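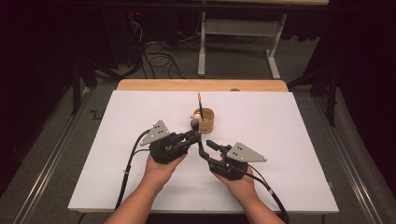 Two hand-held grippers at work beside a wooden cup on the test board in Bellham. Photo: Mendari workshop

Bellham workshop builds its own pair of grippers

30 June 2026

Members of the shared workshop Mendari in Bellham have finished a pair of hand-held grippers, which they built in their evenings. The parts cost 498 dollars, paid from the members' own fund. Each gripper is held in one hand and has its own cable. The members practice with small things, such as balls and a cup – later they want to try kitchen tools. The drawings will be free for everybody to download in July. A second pair is already planned for the Grodier repair club, which has asked to borrow the tools of the workshop for this build.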